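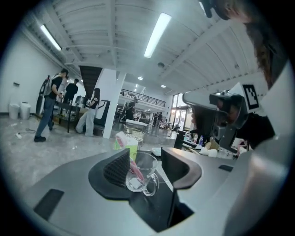 Glass mugs lose heat so fast you may as well drink iced tea, a reader wrote to me in April, and could I please stop recommending them. Fair enough! I've been drinking out of one for years and never timed it, so I took the complaint over to Otitz, the kitchenware people in the old Enriquez building in Brindstead, and asked the woman who does their buying.

She laughed before I'd finished reading it out. "I get that one every winter," she said. "If the glass is thin, yes, your tea cools off. Pour hot water in first, let it stand, tip it out, then make your tea. My grandmother did that with china and I do it with everything."

We were talking by the stairs, under those long tube lights, and I had to ask about the room. It's huge and white and bright, with steel beams and ribbed panels overhead and a mezzanine with a black railing. I wondered if it wasn't a bit much for choosing something you drink out of at seven in the morning half asleep.

"I love it for glass," she said. "You pick a mug up in here and you see every bubble and every scratch. At home in a dim kitchen you'd live with a chip for a month before you noticed." The echo bothers her more (a dropped spoon sounds like a car accident), and she'd happily trade one of the fluorescent tubes for a rug.

So what does she look for? I was expecting something about the glass. She went straight for the handle.

"Can you get your fingers in it. That's the first thing, every time. A loop that looks sweet in a catalog might fit one finger and a half, and then your knuckle is up against the hot side." She turned down a mug called the Skira for exactly that reason, after going back and forth with the maker for weeks. They offered her 3,000 at a very nice price. "Beautiful mug. I burned myself on it twice. I said call me when you've made the loop bigger, and they haven't called."

I told her I'm one of those people who leaves the spoon in. She's one too, it seems, though she makes an exception for metal in thin glass. "I don't like the clinking, and people stir like they're mixing cement. Give me silicone or plastic, something slim, in a color. Pink if I can get it. You look down into a clear mug and there's a bit of pink leaning in there, it cheers up a Monday." I said I thought pink was for kids' parties. She gave me a look.

Then we got onto boxes, and I could have stayed all afternoon. She keeps the small ones, the printed ones, anything green and white especially, and stores teabags and clips in them at home. More than 158 at last count, on a shelf over the fridge. "My husband says it's a fire hazard. I say it's a collection." Does she ever throw one out? "If the flap tears. And then I cut the front off and keep that."

Back to the reader, though, because I did promise. I asked for her last word on cold tea and she thought about it for quite a while.

"Smaller mug, filled twice," she said. "And put a saucer on top while it steeps, any saucer. If she's still cold after that, tell her to try the thick ones. They're heavy and they're ugly, and my dad won't drink out of anything else."

I've been doing the hot water thing all week. My tea stays warm through most of the crossword now, and I've only forgotten to tip the water out once.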